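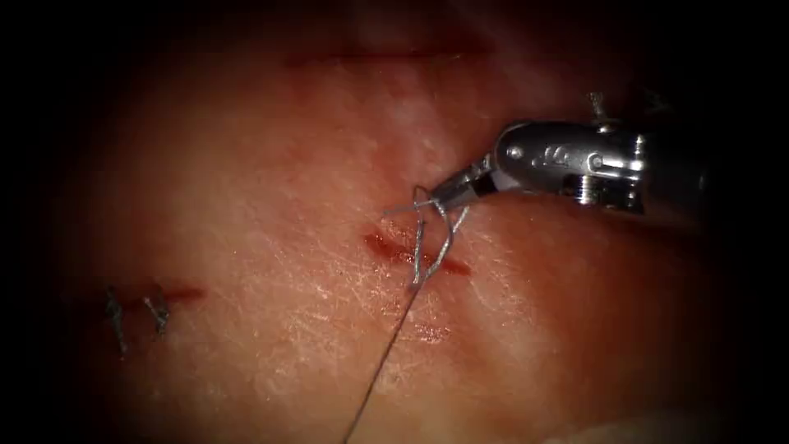

Thread looped over a short cut in a pale, skin-like pad.

The knot deserves more of the class

Sep 8, 2024

Most beginner suturing classes are run as if the stitch were the hard part. I have taught the evening course at Skudar for long enough to have done it that way myself, and I think it is wrong. Students spend most of the session learning to drive a curved needle through a pad and out the other side. In whatever minutes are left, they are shown a knot. Then they go home with a pad full of evenly spaced stitches, and half of the knots slide when you pull on them.

I would turn the hours around. Give the knot the first half of the course and let the needle wait.

The stitch is easier to correct. If the needle goes in at a bad angle, the student can see it right away. The bite is too shallow, or one side of the cut sits higher than the other, and the remedy is to take it out and try again. A bad knot often looks fine. A granny knot and a square knot can be hard to tell apart once they are snugged down, especially in thin thread, and a student who has tied grannies all evening may leave believing the opposite. You have to catch it while the loops are still open and you can see which way each strand crosses.

So the slow part in the middle, when there is slack thread standing up off the pad and a short end poking out to one side, is where I want students to stop and look. Almost all of them want to rush through it. The loop looks messy and they want it gone. I tell them to leave it there for a moment and follow the strands with their eyes.

In April I tried this with a group of 23. For the first 2 sessions they did not place a single stitch of their own. Each pad came with the cut made and the thread already passed through, and they tied. They tied, snipped, and we passed a new thread for them. There were complaints, and I understood them. People sign up for a suturing class because they want to suture, and pulling thread into loops for an evening feels like being sent back to shoelaces.

By the third session they were placing stitches, and their stitches looked about as bad as anyone's do at that point. Their knots held, though, and they could explain why. When one slipped, they knew whether the throws had gone the same way twice or whether they had pulled up on one end when they should have laid it flat. Earlier groups could only tell me it had come loose. I have no study to offer, only one group in one room in Balen, and I would not ask anyone to rebuild a curriculum on that. I do plan to run it the same way again. 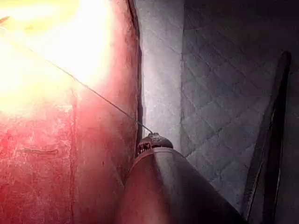
The other thing tying practice teaches is tension, and here too I think we hurry. New students pull hard. They treat a knot as something to be cinched, the way you would close a trash bag, and the edges of the cut pucker up into a ridge. On a pad that costs nothing. On skin, a stitch pulled too tight can cut into the blood supply at the edges, and the wound heals worse for it. The edges should meet and go no further. It takes a lot of repetition to feel that point through an instrument, and you will not get the repetitions if every knot has to be earned with a fresh stitch first.

A few colleagues disagree with me, and their best argument is about motivation. A student who places a stitch on the first night goes home pleased and comes back. I don't dismiss that. Adults who have paid for a course, and have driven in after a day's work, need some reason to return. My answer is that we could let them place a few at the very end of the first session, badly, for the fun of it, and then go back to tying. I haven't tried it yet. I may be talked into it.

Another argument is cost, and this one goes my way. Needle practice eats pads. Every pass leaves a hole, and a row of holes along a cut turns into a tear. Tying is easy on them. The Flirnora pads we use pick up creases and fine scratches early, and people are quick to ask for a new one when the surface starts to look tired. For knots it makes no difference. A creased pad with one decent cut in it will serve for weeks. Thread is what you run through, and you can get cheap thread. We went through over 800 lengths of it with the April group, and I would rather spend the money there.

I'd also like to see practice cuts kept short. The long ones look impressive, and students like to fill them from end to end, but attention drops off after the first few stitches and the rest are done on habit. With a short cut there is room for one or two. You do them, you look at them, and you cut them out.

The same goes for what people do at home. The Weerakoon handout we give out asks for half an hour of practice and leaves it at that, and most students read it as half an hour of stitching. I have asked for the wording to be changed. Tie first, for as long as you can keep checking the direction of each throw, and stop when you notice you have stopped checking. If there is time left after that, pick up the needle.

The new handout should be ready before the next group starts. Until then I am writing it on the board.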